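The Llanos Big Table, White

I've wanted to sell a table this size for as long as I've had the shop, and the Llanos is finally the one I was happy to put my name next to.
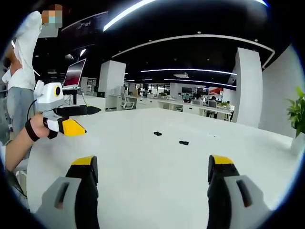 Most office tables I tried before it were either conference tables pretending to be friendly or desks pushed together with a gap down the middle that eats pens. I wanted one big white top that people could stand at, spread things over, argue across and then eat lunch on. Stuker makes it for us in their Sivoldale shop, and they were very patient with me while I kept sending back drawings (sorry, guys!).

The near edge is rounded, and I get asked about that more than anything else. I just like it! You can lean on it for a whole meeting without a corner poking you in the hip, and it softens up a big open floor where everything else tends to be square pillars and straight walls.

White shows coffee, I won't lie to you. It also shows every little black screw, clip and cable tie you put down on it, and if you work with small parts that's a huge help. I used to lose things on my old dark desk all the time. Now I drop stuff in the middle of the table and there it is.

A few things people write to me about:

It's a sitting height table with 27 inches of knee room. If you want to stand at it with a laptop, put the laptop on a stand, a plain black one looks great on the white. We don't sell stands but I'm happy to tell you which one I use.

It will take a plant. Put a big leafy one in a white pot down at the end near the wall and the whole room perks up. Use a saucer, please, and lift the pot when you move it, don't drag.

For cleaning, a soft cloth and warm water with a drop of dish soap. No scouring pads. If you're wiping down between people these days, go easy on the strong sprays and rinse after.

The older Drivach top is still around in gray if white scares you. Same base, straight edges, a bit cheaper. I have two left from the February batch and I don't plan on ordering more.

Price is $3000 with the base, delivered. Allow 14 days. The drivers are wearing masks and will bring it into the room you want, but measure your elevator first! The top comes in one piece and it does not bend around stairwells, as one very nice dentist's office and I found out together.

Want to know if it'll fit? Send me a sketch of your floor, a bad one is fine, and I'll write back myself.

Parvathi

Contact: Parvathi Venkataraman, Sivoldale | Page updated June 14, 2020 | © 2020 All rights reserved | Back to top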